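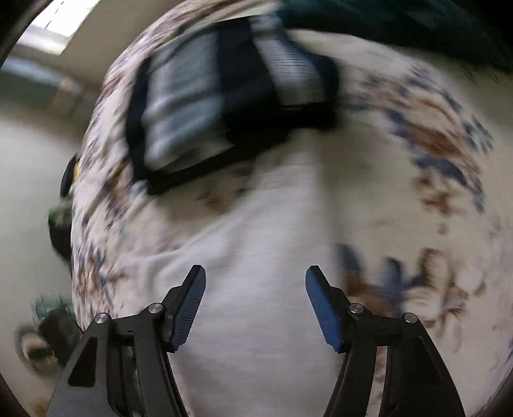 Week 4: Fabric care claims and how to read them

Read this before the section meeting. Bring one care label from home, copied out word for word.

Most of what people believe about washing cotton comes from the companies that sell the soap. Some of it may still be true. Your job this week is to ask what was measured, on which cloth, and against what.

Thread count

A sheet sold as 1234 threads per inch should make you suspicious. There is only so much room in a square inch. Sellers get to big numbers by counting each ply of a twisted yarn as its own thread. A 2-ply yarn doubles the count and the cloth is the same cloth.

"Color safe"

The term has no fixed meaning on a bottle. Safe for which dye, at what heat, after how many washes? The Olcombe handout says prints keep their color for "more than 60 washes" and gives no test method. It doesn't say what counts as kept, either. Treat the number as decoration until someone shows you the swatches.

Printed patterns are harder to judge than solid ones. Fading in a busy floral hides well, and a buyer who likes the print will forgive a lot. Compare with an unwashed piece from the same bolt or don't bother.

Softener

Softener leaves a coating. The coating feels nice and makes towels worse at soaking up water. The Nerkasdale notes call this "conditioning the fiber." Cotton is dead plant matter and I doubt it has a condition.

For section

Pick one claim from your label or from the Cikeck catalog pages. Write down what test would show it to be false. If you can't think of one, write that down too.

Reading: Mudaliar packet, part 2. Skip the introduction, it's mostly sales talk.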